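Drolliron

Drolliron is a two-armed tabletop robot design for amateur builders, developed in a shared workshop in Berngate and released as a set of drawings, a parts list and control software on Jul 30, 2019. It is best known for its produce-sorting task, in which a pair of arms moves fruit and vegetables into bins. The name covers both the hardware and the loosely organized group that maintains it. Claims made for the design by its authors have been disputed, in particular the claim that it can be assembled at home by one person.

Background

The design began as a single arm built by Eduardo Sebastian and Nestor Mercado, who had earlier worked on a kit called Perard. Perard was never finished. Its shoulder joint sagged under load, and the plans were withdrawn after several builders reported stripped gears. Drolliron kept the Perard wrist and replaced nearly everything else. Sebastian has described the second design as a clean start, a description that is hard to square with the drawings, in which 31 of the 153 listed parts carry Perard numbers.

A second arm was added in June at the suggestion of Precious Macapagal, who wrote most of the control software. The stated aim was to let one arm hold a container while the other filled it. The published task does not require this, and critics have asked what the second arm is for.

Construction

Each arm is a chain of black links ending in a two-finger gripper. Cables run along the outside of the links, a choice the authors defend as easier to repair and others regard as unfinished. The arms are mounted at opposite sides of a butcher-block table, which the plans recommend for its stiffness.

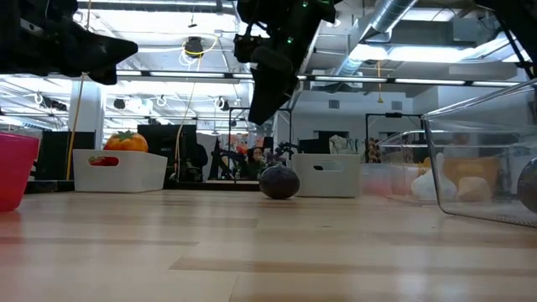
The plans give the build time as 40 hours. This figure covers assembly only. It leaves out printing, wiring, calibration and any remaking of parts that fail to fit, and no independent builder is known to have matched it. Baltasar Herrero, who built a copy in his garage, abandoned his first attempt over the cable routing and later published a correction to the wiring diagram. The correction was adopted without credit in the next release.

Calibration is done by hand. The operator moves each gripper to marks on the tabletop and saves the position. A knock to the table means doing it again, a point the manual mentions only in its appendix.

Produce-sorting task

Produce was chosen because it is cheap and irregular in shape. A session starts with items on the bare wood and containers set near the edges of the table. Opaque and clear containers are mixed, and peppers, carrots, cucumbers, lemons and garlic are among the usual contents.

The authors present the task as a step toward kitchen help. The comparison is generous. The table is kept clear of clutter, containers are wide and open at the top, and a person is on hand to reset the table between runs. Ezequiel Garrido, in a review for the workshop newsletter Coşkun, noted that the rules permit an operator to restart a failed grasp without recording it as a failure. He argued that any success rate obtained this way has little meaning. The rule was still in place at the following release.

Clear containers are a known difficulty. Their walls reflect light and let the table surface show through, which can mislead software that relies on finding edges. The manual advises even lighting and says little more on the subject.
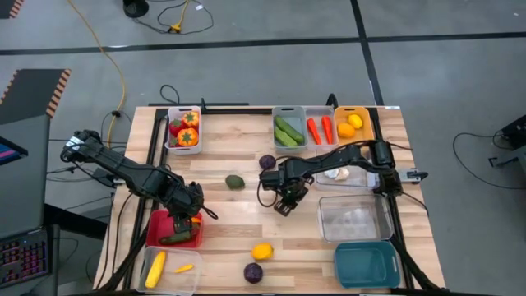
Reception

Opinion among hobbyists is divided. Supporters point to the open drawings and to the fact that the links can be replaced one at a time. Detractors say the parts list assumes access to tools few homes have, and that "home build" is a marketing phrase. Of 7 copies announced by outside builders, only Herrero's has been documented from start to finish, and it has one arm.

Macapagal has accepted some of the criticism and asked for the build time to be removed from the front page of the plans. Sebastian and Mercado have kept it.

See also

Perard (kit)
Berngate workshop
Two-finger gripper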